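I keep seeing the claim that decluttering your home will fix your sleep, your focus and your bank account. I've been reading the stuff behind it for a month and I have questions.

1/ Start with the Flosix app. It wants 40 items out of your home every week. Why 40? I looked all over their site. There's a page called "The Science" and it has a stock quote about rivers on it.

2/ Then Yook, which charges seven bucks a month to remind you to open a drawer. You can cancel any time, if you can find the cancel button. It's under Profile, then Plan, then "Other." I timed myself. 5 minutes.

3/ The big one is the Pradent survey everybody quotes, "1607 households felt calmer." Calmer than what? They asked people who had just finished a paid course. No one who quit the course got the survey. I'd feel calmer too if I'd paid for it.

4/ Also, "felt calmer" was one box out of five on the form. The other four were also nice things. There was no box for "same as before."

5/ And where does the stuff go? The guides all say box it, tape it, don't open it till August. If you don't miss it, donate it. 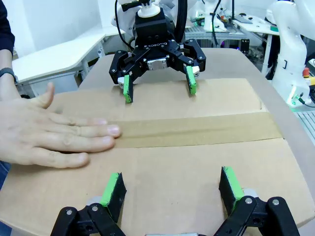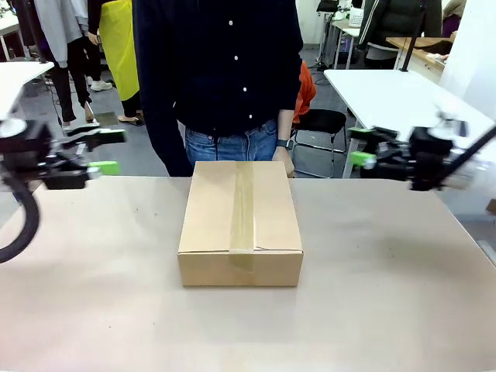
Plain cardboard, taped shut.

6/ I asked at the thrift store by me what happens to "mystery boxes" like that. They can't sell most of it. Single mugs, old chargers, bread makers with no paddle. It goes in their dumpster and they pay for the pickup.

7/ So the calm gets moved across town — and somebody else gets the bill. Funny how that's not in the survey.

8/ Before you yell at me: I like a clean counter. I gave away half my kitchen last year and I don't regret it. I did have to rebuy a colander.

9/ Someone in the replies says Skulletti's method is different since it's "values based." I read the free chapter. You hold the thing and ask if it's on your team. My plunger is on my team, I guess?

10/ If anybody has a real study, one with a comparison group and no checkout page, send it over. I'll read it. Blog posts that link to other blog posts don't count.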